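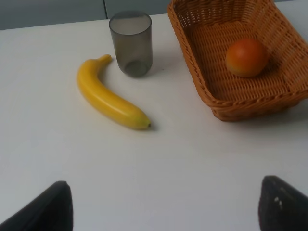 ## Ticket 768 - album preview page plays the wrong songs

**Opened by:** Rosalía Mateos
**Picked up by:** Anselmo Bustamante
**Date:** 29 Mar 2019
**Status:** open, mostly fixed

Okay, so Rosalía wrote in first thing to say that the preview page for the new Tureck record is a mess. You click track 3 and you get the outro. You click the single and you get a ballad! The album has 11 songs and she says only the opener plays what it should. Fans are already posting about it, and a couple of them think it's some kind of secret track list (I kind of love that, but no).

### What I tried first

- Cleared the page cache in Drilow. No change.
- Opened the page on my phone, logged out. Same wrong songs.
- Played the files straight from the upload folder. Those are all fine, right name on the right song, so the label sent us good audio.
- Asked Rosalía if anybody had touched the running order. She said yes, the band swapped things around after the press release went out. Aha.

### What's going on

Drilow keeps the titles in one list and the audio in another, and it matches them up by position. When the band changed the order, somebody dragged the titles around on the page and the audio list stayed where it was. The opener didn't move in the swap, so it kept working and made the whole thing look more random than it was.

I went to re-sort the audio by hand and the save button just spun - twice. Logged out, logged back in, same thing. Then I remembered the Nassar single last year, where we had to take the page offline before it would let go of the audio list. Did that, waited, sorted, saved. Worked the first time.

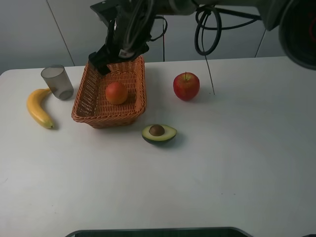
The track order is right now, but the preview clips are still cutting off early. They're supposed to run 30 seconds and they stop at 20, right before the chorus on the single, and the label is not going to be happy about that. I also had a look at how the page comes up on a slow connection, and the player loads way behind everything else, so you get a blank strip where the play button ought to be. I'd like the player to load first. I've put that on my list for after the clip thing.

### Still to do

1. Find out where the clip length is set. I think it's in the Tuvov player and not in Drilow, but I can't see that screen with my login. Rosalía, can you get me in?
2. Player before pictures.
3. Check the pre-order link on the single. One fan said it goes to the old tour page, and it worked fine for me, so I need to know what browser they were on.

Leaving this open until the clips are sorted.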